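Flokora (scene format)

Flokora is a scene file format and accompanying desktop program for three-dimensional modelling, posing and animation. It was developed by Wurnent, a small software firm based in Plalstead, and is used mainly by hobbyists and independent illustrators. Files carry the extension .flk.

Overview

A Flokora scene stores geometry, materials, lights, cameras and keyframes in one file. Image textures may be embedded in the scene or kept in a separate folder and linked by path. Linked textures make the scene smaller, but the links fail if the folder is renamed or moved to another drive. The program then shows the affected surfaces in flat magenta and lists the missing files in the log panel.

Each scene begins with a short header giving the format version, the unit of measurement and the number of objects. The header is followed by a series of blocks, one for each object, and a final index that records where every block starts. The program reads the index first. A scene whose index is damaged will usually not open, even when the object blocks are intact.

History

The first version of the format was written for an in-house tool called Song, which Wurnent used to prepare walk-through animations for kitchen and bathroom showrooms. Song had no undo function and could hold only one light per room. When the firm stopped doing showroom work, the tool was rewritten for general use and released as Flokora.

Version 2 added bones, cloth and a colour-managed renderer. It also changed the way normals are stored, and scenes saved in version 2 can't be read by the earlier program. A converter was supplied but dropped all animation data. It was withdrawn in August of the following year and replaced by an export option in the File menu.

Limits

The index addresses objects by a fixed-length number, and a single scene may contain no more than 2,037 objects. Instances count as one object however many times they are placed, so large forests and crowds are normally built from instances. Groups count as one object in addition to their members.

Undo is limited to 50 steps and is cleared whenever the scene is saved.

Rendering

Flokora includes a scanline renderer and a slower path tracer. The path tracer handles soft shadows and bounced light, and is the usual choice for still pictures. The scanline renderer is preferred for animation, although its area lights show visible banding on pale surfaces unless the sample setting is raised.

The default setting is 26 samples per pixel.

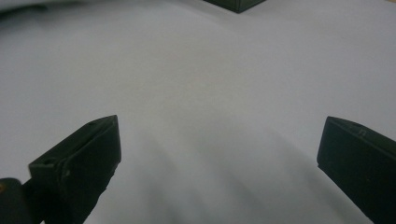

Among users of the path tracer, Oldharbour writes that the default is fine for previews but too low for a finished still, and that the denoiser should be left off until the grey tones have settled. Other users leave the denoiser on and raise the sample count only for the final render. The manual gives no recommended value.

Compatibility

Flokora imports and exports OBJ meshes. Bones and cloth settings are lost on export, and material names longer than the permitted length are cut short. Cameras are exported as a separate text file.

See also

Scene graph
Path tracing
Keyframe animation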